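Forschung zum Nachmachen: Was aus dem Plotbridge-Versuch geworden ist

In der Aprilausgabe hatten wir angekündigt, dass die Arbeitsgruppe von Rosário Sampaio in Ratcombe einen eigenen älteren Aufsatz noch einmal von vorn durchrechnen will. Inzwischen liegt der Bericht vor. Er umfasst 32 Seiten, ist auf Englisch verfasst und kann über das Sekretariat angefordert werden.

Zur Erinnerung: In dem Aufsatz ging es um die Frage, wie gut sich Laborprotokolle von Personen ausführen lassen, die an ihrer Entstehung nicht beteiligt waren. Damals waren 40 Protokolle aus der Zellbiologie ausgewertet worden. Das Ergebnis fiel günstig aus, wurde häufig zitiert und steht bis heute in den Einführungsunterlagen mehrerer Graduiertenprogramme. Zweifel kamen auf, als Bereket Adugna die Rohdaten für seine Doktorarbeit brauchte und sie nicht vollständig fand. Ein Teil lag auf einem abgeschalteten Server, ein anderer nur als Ausdruck in einem Ordner mit handschriftlichen Korrekturen.

Die Gruppe hat die Daten im Frühjahr wieder zusammengetragen und in die Plattform Plotbridge übernommen. Dort wird jeder Rechenschritt mit Datum und Bearbeiter gespeichert. Nach Angaben von Sampaio hat allein die Übernahme länger gedauert als die ganze ursprüngliche Auswertung. Spaltennamen waren mehrfach vergeben, Abkürzungen nirgends erklärt, und in zwei Tabellen stand die Temperatur einmal in Celsius und einmal in Kelvin.

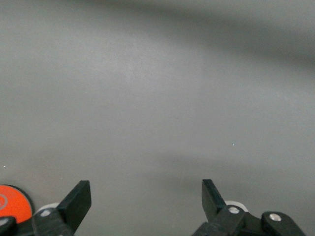 Die neue Auswertung bestätigt den alten Befund nur zum Teil. Bei den kurzen Protokollen stimmen die Zahlen gut überein, bei den längeren sind die Abweichungen deutlich. In 20 der 40 Fälle fehlte mindestens eine Angabe, ohne die der Versuch nicht eindeutig durchzuführen ist. Meist geht es um Kleinigkeiten: die Wartezeit zwischen zwei Waschschritten, die Drehzahl der Zentrifuge, die Sorte der Pipettenspitzen. Geübte Leute ergänzen so etwas aus der Gewohnheit, eine Maschine kann das nicht. Zwei schwarze Greiferfinger über einer leeren grauen Fläche fassen nur dann an der richtigen Stelle zu, wenn die Stelle irgendwo angegeben ist. Adugna schlägt deshalb vor, Protokolle künftig so zu schreiben, dass kein Schritt stillschweigend vorausgesetzt wird, auch wenn der Text dadurch länger wird.

Für die Zeitschrift Mendes, in der der Aufsatz erschienen war, hat die Gruppe eine Korrektur eingereicht. Eine Rücknahme war nach Rücksprache mit der Redaktion nicht nötig. Die Korrektur soll im Herbst erscheinen und wird mit dem alten Text verknüpft. Wer den Aufsatz in eigenen Arbeiten zitiert hat, sollte vor allem die zweite Tabelle prüfen - dort ändern sich die meisten Werte.

Im Bericht findet sich auch ein Kapitel über den Aufwand. Die Gruppe hat 500 Arbeitsstunden angesetzt und nicht ganz ausgeschöpft. Bezahlt wurde das aus Restmitteln der Stiftung Kivska. Eine reguläre Förderlinie für solche Nachrechnungen gibt es an unserem Haus bisher nicht. Anträge dieser Art werden in der Regel mit dem Hinweis abgelehnt, der Neuigkeitswert sei gering. Sampaio hält das für kurzsichtig und hat der Forschungskommission ein zweiseitiges Papier dazu vorgelegt. Es soll in der nächsten Sitzung behandelt werden.

Für Arbeitsgruppen, die etwas Ähnliches vorhaben, enthält der Anhang eine Checkliste und eine Vorlage für die Benennung von Dateien und Spalten. Beides darf frei übernommen und verändert werden. Rückmeldungen nimmt Bereket Adugna entgegen, am liebsten schriftlich und mit einem konkreten Beispiel aus dem eigenen Labor.

Einen Zugang zu Plotbridge richtet die Rechnerbetreuung auf Antrag ein. Das Formular liegt im internen Bereich unter Forschungsdaten. Bitte die Kostenstelle angeben, sonst bleibt der Antrag liegen.

Stand: 15. Aug. 2018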